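Search this dataset... Go Clear

Last updated: August 17, 2024

# Garton Pouring Set: Tabletop, Bottle, Glass

README for the first release. Please read the part on labels before you train or measure anything with it.

## What is in it

The set has 540 short clips of one household job: getting water from a bottle into a drinking glass on a table. The table is white, the wall behind is plain, and there is very little else to look at. I was told this makes the data "clean". I would say it makes it easy, and I'd be wary of any score that looks good on it.

Clear plastic and clear glass on a white top are a fair test of whether you can find an edge. They are a poor test of whether you understand a kitchen. My own kitchen has a patterned cloth and a toast rack in the way. 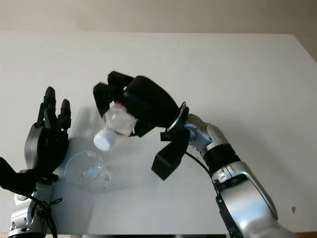 Each clip comes with a start label, an end label and a one-line note. The notes were written by two people at the Brerkside site who did not compare wording until late on, so "tip", "tilt" and "pour" all turn up for what may be the same action. I have left them as they were. Merging them would have hidden the disagreement, and I don't trust my own reading any more than theirs.

## Labels you should doubt

- `full` and `part_full` were judged by eye. With a clear bottle in front of a pale wall that is close to guessing. Around 100 clips carry one of these two labels.
- `pour_start` is set when the bottle tips past level. It says nothing about whether any water has left the bottle.
- `spill` appears 11 times. I find that number hard to believe for a job like this. Small drops on a white table don't show up, and I suspect most were missed.
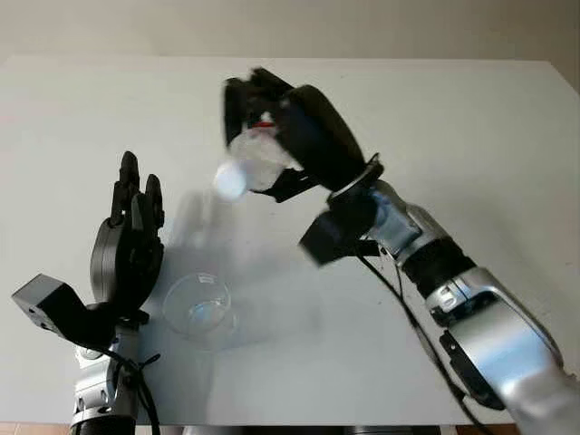 Fig. 2. Clear plastic bottle tilted on its side, with red at the cap end.

Still frames are no help in settling any of this. A bottle on its side could be on its way to the glass or on its way back, and the note is the only thing that tells you which. If the note is wrong, so is your training pair.

## Bottle shapes

The object list has one entry, `bottle_clear`. That is too blunt. Some views suggest an ordinary water bottle and others look closer to something off a laboratory shelf, narrow in the neck and round below. I asked for the entry to be split and was told it would wait until October. Until then, treat the class as "see-through thing that holds liquid" and no finer.
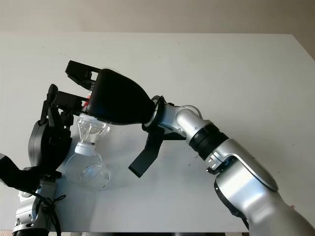 Notes and checking: Lambros Athanasiadis

## What I would not use it for

Don't use it to claim that a method can judge how full a glass is. The glass has no markings in our object list, and no clip was weighed before or after. The Akpan split holds back 21 clips for testing, which is too few to separate a decent method from a lucky one.

It may be of some use for finding rims, necks and caps.

## Known faults

- Two notes in the Asen folder are blank.
- The clip order within a folder is by file name and should not be read as time order.

Corrections are welcome if they come with the clip name.

Related datasets
Garton Cup Stacking
Brerkside Table Wiping
Asen Jug and Bowl
Akpan Lids, small set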